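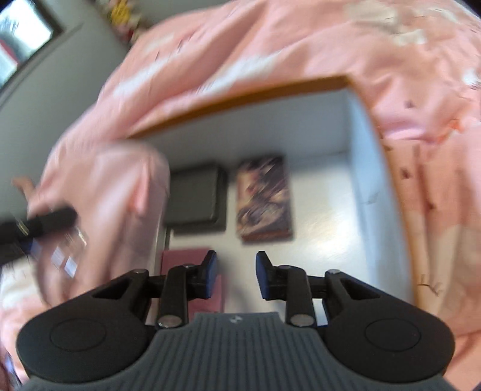 mhegarty
Garrido reckoned at the Lunau open day that the 4,000 cycle figure was for the finger pads only, so I'd be careful quoting it for the linkage.

cultarell_fan
He told our group the whole gripper. Session after lunch, in June.

R. Carrasco
Pads only. The pivots get checked every 17 hours of use – it was on the handout. No wear data for the pivots that I could find.

mhegarty
Thanks. Did anyone ask about cloth?

cultarell_fan
Yes. Ainhoa Villalobos said draped fabric in front of an opening is still the hard case. She put it down to operator technique.

R. Carrasco
Disagree with her there. I had 3 goes with the hand-held unit and you lose sight of the pad tips as soon as a fold hangs low. Geometry, mostly. Narrower pads would help.

cultarell_fan
Narrower pads drop boxes. We tried it at Somunex and went back.

mhegarty
What pad width?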